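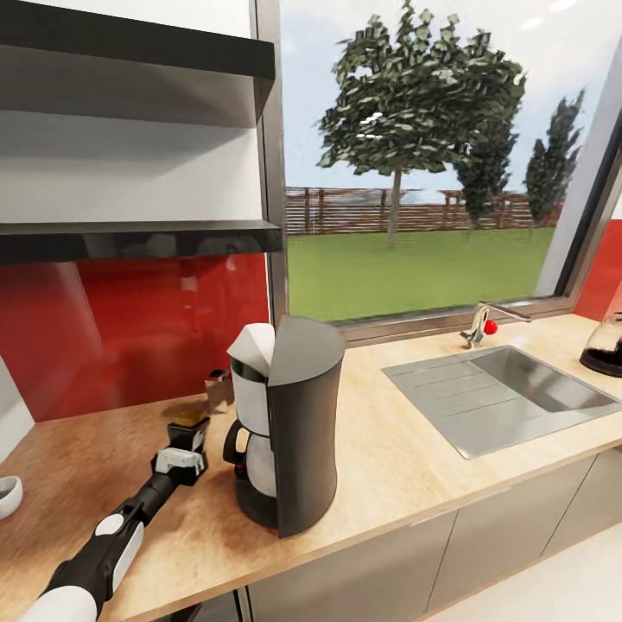
Grandparents want to sit with their own lot, not be parked at a table by the door, Kwan-ho Fung told the residents' meeting in Driturthorpe, and most of the room seemed to agree.

So it's settled. The October family supper is back, one long sitting, families together. Last year's split by age is gone. Under-tens had been put in the side hall with a film, grandparents near the heaters, parents wherever there was a chair left. Plenty of grumbling afterwards.

The supper is held at Marorstead, the old school building on the hill road. More than 195 people have put their names down so far. Doors at 5pm, food from half past, babies and toddlers served first as before. Bring a dish if you can. Don't if you can't.

Hoi-yan Chiu has two cousins flying in with children none of the family has met yet. "My mum has been cooking since the tickets were booked," she said. "She's filled our freezer and she's started on next door's." Her son, who is four, has been practising everyone's names off a list on the fridge. He gets them right apart from his great-uncle, who is now just Lo.

The letters table is staying too. Parents, aunties, anyone really, can write a page to a child to be opened when they turn 18. Paper and envelopes are there, pens were short last year so bring one. Ka-ming Shih wrote to his daughter at the first supper and has done one each time since. Wouldn't say what was in them. "Mostly what she ate and who she shouted at," he said, when pushed. "She was two. She shouted at the vicar."

Oldest guest this year will be Tzu-hsuan Hsieh's grandmother, who turns 85 the same week. There will be a cake. She has asked for no singing and will probaly get singing.

Not everyone is pleased. A few parents liked having the kids next door for an hour and said so at the meeting. Kam-wah Tang, who's got twins, said she had eaten a hot meal at last year's supper for the first time in ages and would be sorry to lose that. It was agreed the side hall will stay open with the toys out, for anyone who needs a break, but somebody from the family has to be in there with them.

Prarkevon, the bakery on the square, is giving the bread again. Rolls, plus the plaited loaf if they have the oven space.

Names for the seating plan by the end of next week please, slips through the door at Marorstead or hand them to Kam-wah. Say how many highchairs. Parking is on the field unless it rains, in which case its the lane and a walk up.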